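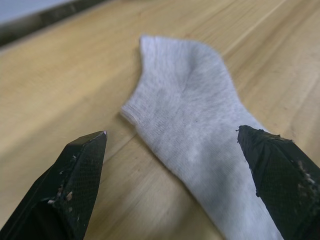
Put the drink-free option on the same page

By Funmilayo Shehu
2018-12-15

My employer holds its end-of-year dinner at the Atallah, and the booking form this year had a box for red, a box for white and a box marked "other." I ticked other. The hotel called me to ask if I was pregnant or driving.

I stopped drinking in August for no dramatic reason. I was sleeping badly and my doctor suggested a break. What has surprised me is how much of working life assumes a glass in your hand. Leaving parties are in bars. Raffle prizes are bottles.

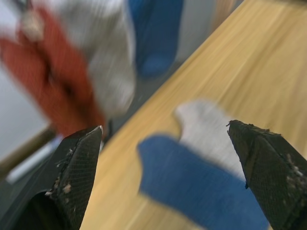 A close view, with the background blurred.

Public health advice puts most of the burden on the drinker. Count your units, have days off, talk to your doctor. I have no quarrel with any of it, but it leaves out the people who write the menus and pay the tab.

Sombat Duangkaew runs the bar at Fekden, where the alcohol-free drinks used to be on a separate card that you had to ask for. He moved them onto the main list, 10 of them, with prices. He says customers order them without comment now, including people who have wine afterward.

Employers could ask for the same thing when they book. It costs nothing to put it in the email.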